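The Dridusholm Shapes, and the Boards They Stand On

Gallery
Words by Marek Michalík

People keep asking to see the shapes. I don't know why I find this surprising when I bring them up at every dinner I'm invited to, but there we are. Someone asks what I've been doing, I say "printing a star," and the evening goes the way it goes.

So I've put the whole business on one page, more or less in the order it happened. The short version: the workshop in Dridusholm wanted a set of simple solid shapes in plain colors, and some decent wooden boards to put them on. The shapes came off the printer upstairs. The boards came from Miroslava Oravec, who has opinions about maple and will share them. It was meant to take until June. It took past June.

Captions are mine. Corrections from Jarmila Beneš have been included where she was right and left out where she was only loud.

1. The first cylinder

Before this there was a drawing of a cylinder, and I'd like it noted that the drawing was excellent. The print leaned. A leaning cylinder is still a cylinder of a kind, and Győző Kovács, who teaches geometry to teenagers and can't leave anything alone, gave me the proper term for it. I wrote it on the underside and put it on the windowsill, where it holds down receipts.

2. The second cylinder

Straight. Please admire it. I did, for most of an afternoon.

3. Spaghetti

What the printer makes when you go out for bread and trust it. Desta Endale wanted to keep this one and hang it from the ceiling. She was outvoted, then did it anyway.

4. The printer, resting

It's a Nasar, bought used, and it came with a manual for a slightly different Nasar. Most of the buttons do what the manual says. One of them does something else, and we've agreed not to press it. The dent in the side was there when we got it. The second dent wasn't.

5. Red, and the other reds

You would think red is red. I ordered red on three occasions and got a tomato, a brick, and something Jarmila calls "dentist." We went with the tomato. The brick became a set of hooks for the coat rack, and the dentist is in a drawer if anyone has a use for it.

6. Green

Green gave no trouble at all, so I have very little to say about it. It arrived, it was green, it melted when told to. I wish more of my life were like the green.

7. The star, version one

Five points, and each of them as sharp as a kitchen knife. I stepped on it in socks at six in the morning. There is a picture of the foot as well, which Jarmila asked me to leave off the page.

8. The star, version four

Versions two and three were both steps backward. Version four has its points eased off a little, enough that you can close a hand around it without regretting your choices. It's a star pulled straight up, the way a cookie cutter would do it if the dough were very deep. Győző says "prism." I say star. The label on the box says both, after negotiations.

9. Ribs

A close view of the side of a print. Those fine lines are the layers, laid down one on top of the last, and every visitor to the workshop runs a thumbnail up them to hear the noise. You'll do it too. I had planned to sand them smooth and got as far as half of one block before I noticed that the sanded half looked like cheap soap. The ribs stayed. They're also easier to hold with dusty fingers, and I now tell people this was the idea from the start.

10. Miroslava's yard, stacked

We've moved on to wood. If you're only here for plastic, thank you for coming.

Oravec is a one-person outfit in a long shed behind a bakery, so all the lumber smells faintly of rolls for the first week. This stack is maple. I asked if I could have the pretty piece from the bottom. She asked if I wanted to lift the other pieces off it. We used the piece on top.

11. Strips

No plank is wide enough for a whole board, and Miroslava says that if one were, she wouldn't use it, as it would curl up like a potato chip by winter. So the boards are glued from strips. She lays them out dry on the floor first, walks around them, swaps two, walks around again, and swaps them back. I've learned not to speak during this part.

12. Clamps

All of the clamps she owns, plus mine, plus one belonging to the bakery. If you own a clamp and live within walking distance of Miroslava, you may not own it for long.

13. Squeeze-out

The little beads of glue along the seams. She scrapes them off while they're still rubbery, and she does it in long curls, very satisfying to watch. She let me try one seam. You can find that seam on the finished board if you know where to look, and she'll happily show you.

14. Grain

Miroslava's favorite picture on the page, and the one I took by accident while looking for the lens cap. Maple is a quiet wood until it isn't. You get a long pale stretch of nothing, then a patch where the lines start to swirl as though somebody had stirred them. She puts the swirls where they'll be seen. I then put a plastic block on top of them. We've discussed it.

15. The oil debate

One side of this scrap has oil on it and the other has none. Jarmila wanted oil for the color. Desta wanted none, on the grounds that oil gets on sleeves and she's the one with sleeves. The scrap went around the table for a month. Desta won this round, so the board that got the argument going was left bare, and Jarmila oiled her own cutting board in protest.

16. Corners

Screwing down something this nice felt rude. I put it off for two weeks and used the weight of a paint can instead. The paint can fell off, as paint cans do, and after that Miroslava drilled the corners herself without asking and handed me the bolts. Dark ones. She'd picked them to match nothing, she said, so that they'd look meant.

17. The blue table

The table was here before any of us. It's metal, it's blue, and it's full of holes in neat rows, which makes it wonderful for bolting things to and terrible for soup. Small screws go through the holes and are lost to the floor beneath. Every so often we move the table and find a little fortune in hardware, along with Győző's good pencil.

I campaigned for gray. The quote for repainting came to 4000, and I discovered that I had always been fond of blue.

18. Blue on wood, wood on blue

While we're on the subject, I have been told that blue shapes on a pale board on a blue table is "a lot of blue." It is. I'd already bought the blue. The roll had 2000 printed on the sticker in very large numbers, and I still don't know what of.

19. Arrangements

There's no correct way to set the shapes out, and this has stopped no one from having a correct way. Jarmila lines things up by height. Desta sorts by color and leaves gaps between the colors, as if they'd quarreled. Győző builds a tight little huddle and then gives you a talk on which faces are touching. Left alone, I scatter them about and call it natural, and then I nudge them until it looks worse. 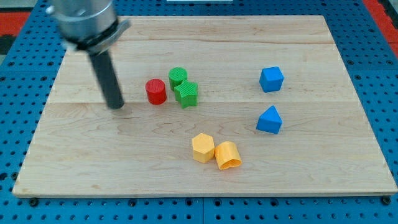
Miroslava, asked for her preference, said she'd like to see more of the board. She says this every time, and somewhere in the back of my phone there's a series of her pushing blocks to one side when she thinks I'm making coffee. I've saved the best two for her birthday.

20. The ones that rolled

A cylinder is a very obedient shape right up to the moment it lies down. These are the ones I've pulled out from behind the radiator, from under the mat, and from one of Desta's boots. They're dusty but unhurt. Plastic is forgiving that way. The boot was less so.

21. The box

A lid, two hinges, and a felt lining I cut myself, so please don't look closely at the felt. Each shape has its own hole. The star fits its hole in exactly one direction, contrary to everything a star ought to stand for, and we've marked the top point with a dab of chalk that wears off every week.

22. A visit from Heserby

Our friends at the Heserby toy library borrowed the spare set for their open afternoon. It came back clean, complete, and in the wrong holes. They also sent a thank-you card with a drawing of the star on it, signed by a great many people under the age of eight. One of them had given the star six points. I think it's an improvement and have started on version five.

23. The price list

A photo of the note taped to our door, up here so that I can stop answering the same message. A set of shapes is 73. The boards aren't for sale through us. Go and see Miroslava, bring a clamp, and don't open with the price.

24. The leaning cylinder, again

Still on the windowsill, still holding down receipts. Győző has offered to straighten it twice. I moved it a little farther from his chair.

More pictures when the purple arrives. I ordered purple. We'll see what they send.

Marek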